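Open day at the Reuter paper mill, Hellalwood: worth the drive?

Last updated: 28 August 2023

I have been to enough factory open days to know the drill. You park in a field, you get a sticker, and someone in a clean vest tells you how green everything is.
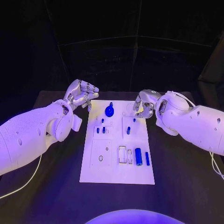
The mill sits on the river road outside Brundport and opens its gates once a year, in July. Tickets were 7 dollars, parking extra, which the website mentions in very small type. Our group was supposed to be capped at 50. It felt like more, and from the back I caught maybe half of what the guide said over the noise.

The claim of the day was that the mill has cut its water use by a third. Compared with what? The guide said "the old days." I asked which year and was pointed to a leaflet, and the leaflet had a drawing of a heron on it.

The big drying hall is impressive, I'll give them that. You walk along a raised walkway beside the rollers and the heat comes right up through your shoes. They say the line makes 4,000 reels a year. Nobody in our group got to see the pulping end, closed for "upgrades," and that was the part I had come for.

Lunch was a sausage in a roll. The shop sells Muvotora notebooks, made from mill offcuts and priced like jewelry.

Go if you live nearby and like big loud rooms. I wouldn't cross the state for it.

281 shares | 3 comments

millbrat: The pulping end was closed last year too.

Oxbow Jen: My kids loved the walkway. Agree on the parking.

tpk: I bought a notebook. The pages fell out.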